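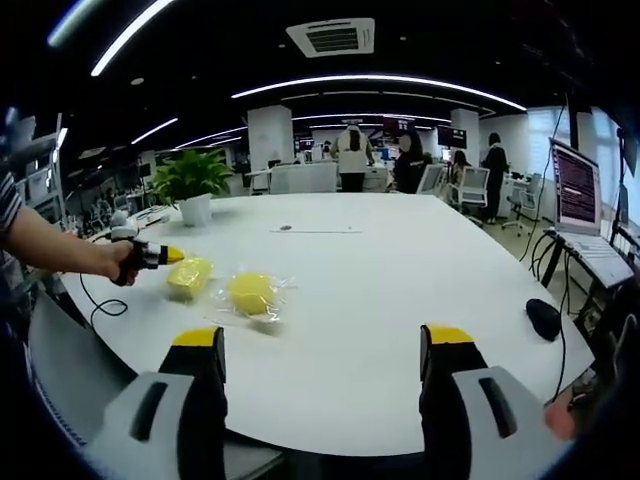
4.2 Care of the Tirkar oval table

The white top is easy to clean, but it shows every mark. Please wipe it each evening and also before a new group comes.

1. Take all things off the table. Plants and other heavy objects must be lifted – do not push them.
2. Unplug the cables and put them away from the edge.
3. Open one new sponge and remove all of the plastic. Keep the others wrapped until they are needed.
4. Mix 30 ml of washing liquid into 3000 ml of warm water.
5. Press the sponge well, then wipe from the middle to the edge.
6. Dry with a soft cloth. The curved edge is dried last.

Note: For pencil and coffee marks, leave the wet sponge on the mark for one minute and wipe again. Do not use the rough side of any sponge.

Caution: Water must not go under the edge strip. If it has become loose, stop the cleaning and write to Asnakech Degefa at Gidey, room 159.

New sponges are ordered in July, in a box of 300.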